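Automated disassembly at Skurton

The Skurton refurbishing plant takes in used office computers, tests them, and either resells them or strips them for parts. Since the Ploteo line was installed one June, part of the stripping has been done by robot arms. The line is often cited in trade literature as a success for automation in electronics recycling, although the evidence for that is thinner than the citations suggest.

Background

Before the change, teardown was bench work. A technician opened the case, pulled the cables, and took out the drives, memory, battery and board in whatever order the machine allowed. Experienced workers knew most models by sight and seldom looked anything up. The plant employed 42 people on the benches, many of them trained on the job.

The arms were supplied by Givetti, with control software from Moldovan. The original proposal promised 58 machines per station per shift. The plant has published only one figure of its own, 30 per shift, and did not say whether that count included machines finished by hand.

Operation

Each station handles one open computer at a time. A two-fingered gripper works from above, guided by a camera and a stored map of the model. Boards and heatsinks are fairly predictable targets. Cables are harder, as they rarely lie the same way in any two machines, and a person usually clears them first.

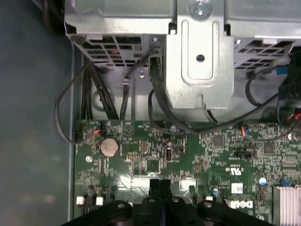

Gripper over the motherboard of an open Dell desktop, with cables running down from the drive cage.

Effects on workers

Management described the line as relief from repetitive strain, and some wrist complaints did fall. Workers' accounts are more mixed. Bench technicians became "station attendants," a title with a lower pay grade, and spend much of the shift freeing stuck plugs, resetting faults and waiting. Several have said the waiting is more tiring than the old work.

Training has also shrunk. New hires get a short course on the station screen and little time with a screwdriver – a problem when an unfamiliar model arrives and the map is missing. Those machines still go to the remaining benches, where the queue has grown.

Assessment

Supporters point to steadier output and fewer cracked boards. Critics answer that the comparison period covered only 30 working days, during a run of nearly identical office desktops. No study of the line on mixed stock has been published.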